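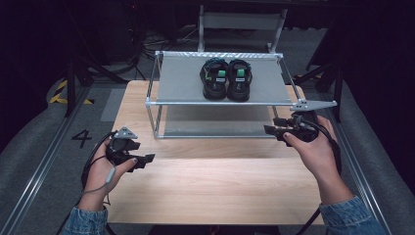 Tallura handheld gripper pair

Tallura is a matched pair of cabled grippers for recording two-handed manipulation, one for each hand. You do the job yourself, at your own pace, and the policy learns from what your hands did. We love how quickly people forget they're holding them!

Linnea Nygård's group used the pair for their shoe rack study, which asks whether a policy trained on one rack can cope with another. They recorded 24 sessions over 5 rack layouts, then held 4 shoe styles back for testing. The result that got us excited: policies trained on both hands together placed the second shoe straight far more often than policies trained on each hand separately. Sandals were the hardest, and they're still working on those.

Each set comes with left and right grippers, cables and the Borno recording software. Spare jaws are sold separately. Sølve Öberg answers setup questions, usually by Monday if you write over the weekend.

Last updated: March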